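Rehearsal cell gets its shadows back

Engineers at Gollano have spent the better part of September repairing a robot cell that nobody can kick, lean on or spill tea over. It still managed to be out of action for 14 working days.

The cell is the simulated twin of the firm's cabinet-handling station. New arm routines are tried in it before they are let near the real one, where mistakes are paid for in bent metal. An update to Irovov, the software that draws and drives it, left the virtual arm sitting 3 millimetres lower than its mounting block allowed, and the physics engine took offence. Every time someone pressed start, the arm shot off the table and left the room through a wall.

"You do get attached to it staying put," said Melina Drakos, who looks after the cell and was the first to watch it go.

Her first fix was to raise the arm. That cured the flying and introduced a slow lean. The second was to put everything back as it had been and check each joint by hand against the setup sheet, a job she compared to proofreading a phone book. The fault was eventually traced to the block, which the update had decided was hollow.
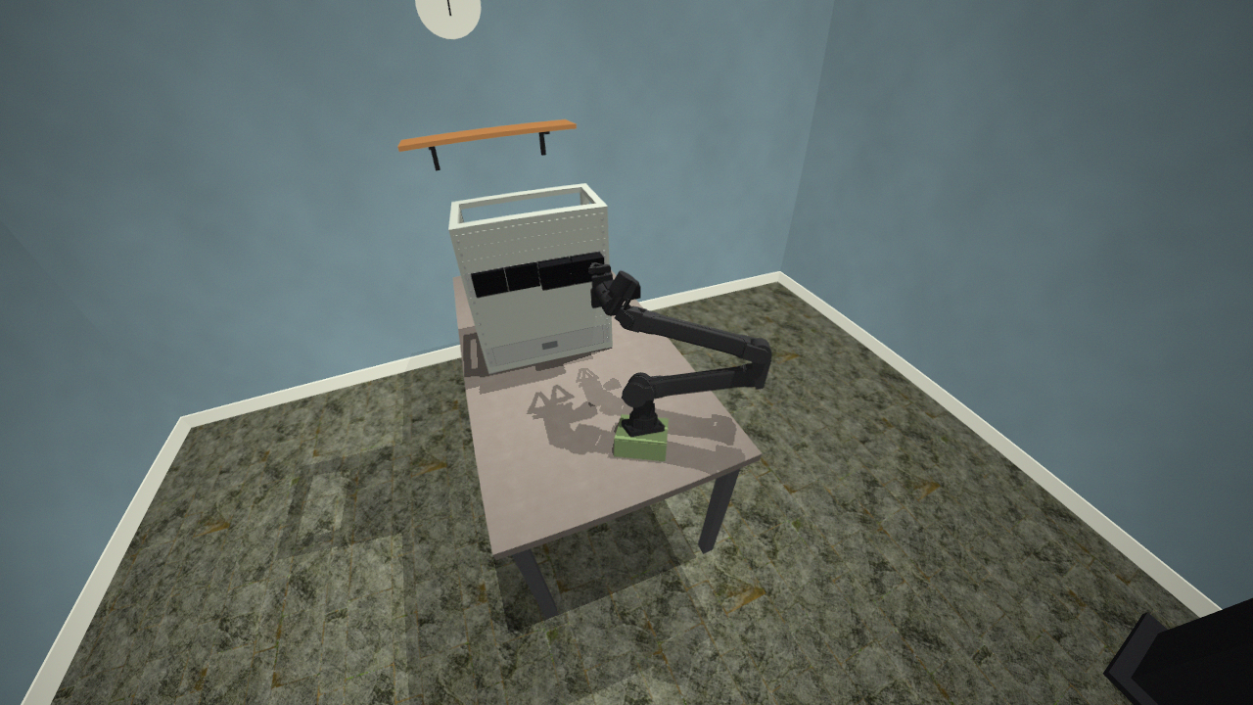

The simulated cell, with the arm on its green block and the gripper beside the cabinet.

With the block solid again, attention turned to the lighting. Shadows had vanished along with the arm, and the station's vision routines, trained with them, were doing poorly without. They have now been restored, and the arm casts its own across the tabletop and on to the table's right-hand side.

The decor has been left as it was. The slate-blue walls and the floor, which looks like mossy stone, came from a random texture picker and have outlasted two attempts to replace them with something closer to the workshop. Ermelinda Frade, who manages the station itself, has asked whether the real floor might be brought into line instead. She is understood to be waiting for a quote.

A new maintenance routine has come out of the affair. The arm will be run through 40 short reaches towards the cabinet after every software change, and if it wanders at the wrist or elbow the update is rolled back before anyone builds on it. The check takes 6 minutes, during which Drakos says there is time to make a drink but not to enjoy it.

Work on the drawer routine, put off during the repairs, resumes next week. The next Irovov update is due the week after.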